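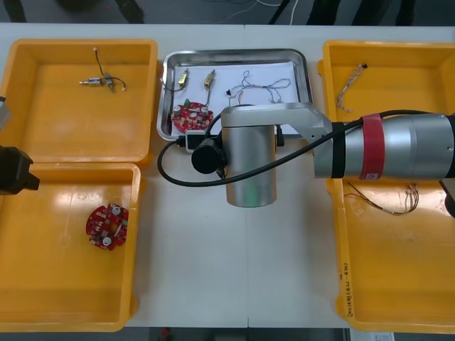

Parts tray

A parts tray is a shallow open container for keeping small components together on a workbench while something is being taken apart, sorted or put back together. It goes by a lot of names (sorting tray, kitting tray, bench tray, and my grandmother's "thing for the screws"), and I'll use parts tray for all of them. I've written most of the workshop entries in this encyclopedia and this is the one I've been looking forward to, so forgive me if I get carried away about rims.

Shape and size

Most parts trays are rectangles with rounded corners and a raised lip. The lip stops round things from rolling off, and small motors are round things with a real talent for rolling. Rounded corners matter more than you'd think - try picking a washer out of a square corner with a fingernail and you'll see what I mean. Depth is a compromise. A deep tray holds more, but you end up reaching down into it and casting a shadow over whatever you wanted to see. For electronics I like them shallow enough that my knuckles clear the rim.

Materials

Plastic trays are light, cheap and come in bright colors. Yellow is a favorite because dark parts and red circuit boards stand out so well against it. The trouble is glare: a glossy plastic floor under an overhead lamp throws back a big white patch, and a tiny screw sitting in it might as well be on the moon. Ordinary plastic can also build up a static charge, so bare circuit boards that are sensitive to it belong in a tray made from a static-dissipative material, on a grounded mat.

Stainless steel trays come to us from kitchens and clinics. They wipe clean, they don't mind solvents, and they last forever (mine has outlived two benches). They're also conductive, so you never set a powered board down on one. People often line a steel tray with plain white paper. It cuts the shine, gives the parts a bit of grip, and you can write on it! I pencil a note next to each part as it comes off, then keep the sheet until the job is done.

Laying out a bench

The usual arrangement puts one main tray in the middle, where the work happens, and smaller ones off to the sides for whatever is waiting or finished. Some shops give each kind of part its own tray: motors in one, boards in another, wiring in a third. Others, like the repair room in Clevham where I learned, go by job, so everything from one machine stays together. I'm a by-job person, but I've lost this argument many times.
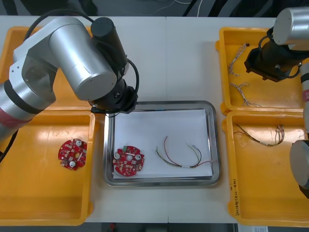 Yellow plastic trays to either side of a paper-lined steel one, with red circuit boards and a wire harness laid out.

Wires are the awkward guests. A harness wants to spring open and take up the whole tray, and its ends catch on anything nearby. Let it lie in loose loops and keep the connectors on the paper where you can find them. Don't fold it tight to save room, and don't leave a motor's leads hanging over the rim, where a sleeve will find them sooner or later. Boards go flat with the components facing up, and never stacked.

Makers and numbering

There is no common standard for sizes. Hosiretti sells its shallow tray as the 501 and a longer version as the 1090, and as far as I can tell neither number measures anything. Meren trays nest inside each other but not inside a Hosiretti, which I found out in August with a full box of both.

See also: Bench mat; Wire harness; Screw sorting; Obradović rack

Last revised 2019-10-24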